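Setting up a wrist camera view in simulation before you bolt anything down

Part 3 of the Carik arm build

Parts 1 and 2 covered the base plate and the wiring loom. This part covers where the camera goes. Do this step in the simulator first. The wrist plate on the Carik takes two mounting holes, and once they are drilled there is no spare metal to drill them again.

What you need

A working model of the arm in whatever simulator you use. I used Fetbridge with the Carik model that Pascual Quiroga posted on the Cisternas workshop page. His model includes the gripper with separate finger joints. Check that yours does too, as a gripper modeled as one solid block is no use for this.

A few textured objects to place in front of the arm. Plain gray boxes make every view look usable.

Calipers and the real wrist plate.

Step 1. Measure the plate

Measure from the center of the wrist axis to the front face of the plate. Mine came to 19 mm. Enter this as the offset between the last arm link and the camera frame. Do not copy the value from the drawing. The plates in the Rerodmont kit were revised in August and the drawing was not.

Step 2. Attach the camera to the correct link

The camera must be a child of the wrist link. If you attach it to a finger, the view will swing every time the gripper moves. If you attach it to the forearm, it will not follow wrist roll. After attaching it, roll the wrist through its full range and confirm that the fingers stay fixed in the view.

Step 3. Set the tilt

Start with the camera axis parallel to the gripper axis, then tilt it toward the fingertips by 8 degrees. Open the gripper fully. Both fingertips should be visible along the bottom edge, with the space between them clear. If only one fingertip shows, the camera is off center or the roll value is wrong. Correct it in the model before changing the tilt any further.

Close the gripper and check again. The tips should meet inside the view. If they meet below the bottom edge, increase the tilt in small steps and repeat both checks.

Step 4. Place the objects

Put one large flat object within reach, turned at an angle to the arm. Add something with a fine pattern, such as ribbed cloth, to one side of it and something dark behind. The flat object shows whether the lens settings bend straight edges. The pattern shows whether the render resolution is high enough. If the ribs run together into a flat color, raise the resolution or move closer.

Step 5. Check the lighting

Turn the main light down until the fingers are only just distinct from the background. My real gripper parts are dark and matte, and the bench where the arm lives is poorly lit, so a bright simulation would have told me very little. You should still be able to pick out the finger edges by their highlights. If you can't, plan on a small lamp at the base or a strip of light tape on each tip.

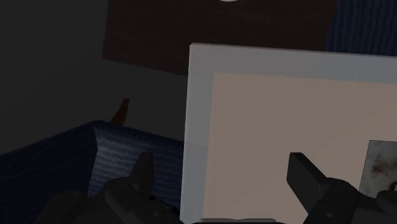
Can the same camera position be used with longer fingers?

Up to a point. Longer tips sit higher in the view and hide more of whatever the arm is reaching for. Swap the finger model, then repeat Step 3 with the gripper open and closed. If the tips reach the middle of the view when closed, reduce the tilt or move the camera farther back along the wrist.

Step 6. Transfer the position to the plate

Read the final camera offset from the model and mark it on the plate with a scribe. Punch, drill a pilot hole, and drill to size. Deburr both sides. Fit the bracket with thread lock only after the cable has been routed and the wrist has been rolled by hand from stop to stop.

Part 4 covers cable strain relief at the wrist. Ignacio Valdebenito has already pointed out that my clip from Part 2 is too narrow for the camera cable, and the corrected file will go up with it.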